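Table Linens in Small Family Restaurants: Cost, Care and Customer Opinion
Student Project Report, Hospitality Operations
Submitted 2024-12-03 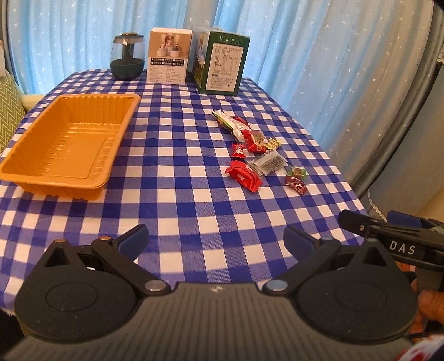 Guerreiro, asked at the start of the project whether cloth on the table still made sense for a small restaurant, replied that the laundry bill was the wrong place to begin, and that we should first find out how long guests stayed at a covered table compared with a bare one. This advice changed the order of our work. The cost study, which had been planned as the opening section, was moved to the second half of the term.

1. Purpose

The purpose of this project was to compare cotton tablecloths with wipe-clean covers and bare tabletops in small, family-run restaurants. The project group wished to learn what each choice costs in labor and supplies, how it affects the time needed to reset a table, and what guests think of it. Large hotels and banquet halls were left out of the study, as they usually rent their linens under contract and do not face the same choices.

2. Participating Restaurants

Two restaurants agreed to take part. The Vitberg is a lunch and dinner restaurant that uses checked cotton cloths at every service. Curner is a breakfast and lunch restaurant that gave up cloth several years ago and now uses bare wood tables with paper placemats. Both owners allowed the group to observe service and to leave comment cards with the check. Neither restaurant was paid for its help, and neither was shown the findings before this report was submitted.

3. Method

Observation took place over a period of 8 weeks. Group members recorded the time at which each party sat down, the time at which it left, and the time at which the table was ready for the next party. Parties that ordered takeout while seated were removed from the record. Comment cards asked guests to describe the table in their own words before they were asked whether they liked it. This order was chosen after a trial in February, when an earlier version of the card seemed to lead guests toward a favorable answer.

For the cost section, the Vitberg provided its laundry receipts and its record of cloths taken out of use. Wash tests were carried out in the school laundry with cloths bought from Ekitz, a restaurant supply store. Three stains were tested: tomato sauce, red wine and coffee. Each stain was left overnight and washed warm with the same detergent.

4. Findings

Guests at covered tables stayed longer at dinner. At lunch the difference was small, and the group does not consider it meaningful. Resetting a covered table took more time, mostly when the cloth had to be changed and the salt, pepper and menu holder had to be moved to another surface. Staff at the Vitberg shortened this step by keeping folded cloths on a shelf near the dining room door – a practice that the group had not seen described in its reading.

Comment cards showed that guests noticed the pattern of a cloth more often than its quality. Checked cloths were described as "homey," "like a picnic" and, on several cards, "old-fashioned." The last of these was sometimes meant as praise and sometimes not. Guests at Curner rarely mentioned the tables at all, except to say that they were sticky or that they rocked.

In the wash tests, coffee came out of the cotton cloths most easily. Tomato sauce left a faint orange mark that was hard to find on a checked cloth but plain on a white one. Red wine remained visible on both. Hems began to loosen before the fabric itself showed wear, and the Vitberg's own record agrees with this. Most of its discarded cloths could have been repaired with a simple machine stitch.

5. Limits of the Study

The two restaurants differ in menu, price and hours, and longer stays at the Vitberg cannot be credited to the tablecloths alone. A stronger study would cover half of the tables in one restaurant and leave the others bare. The Vitberg was asked to consider this and declined – its owners felt that guests at the bare tables would believe they had been given poorer seats.

6. Recommendations

Restaurants that serve dinner and already own cotton cloths should continue to use them and should set aside time each month for hem repair. Restaurants that serve only breakfast and lunch have little reason to add cloth. Owners buying new linens are advised to choose a checked or medium-toned pattern and to wash one cloth before placing a full order, as two of the cloths bought for this project shrank enough to leave the table corners uncovered.

Copies of the comment card and the timing sheet are kept with the department office.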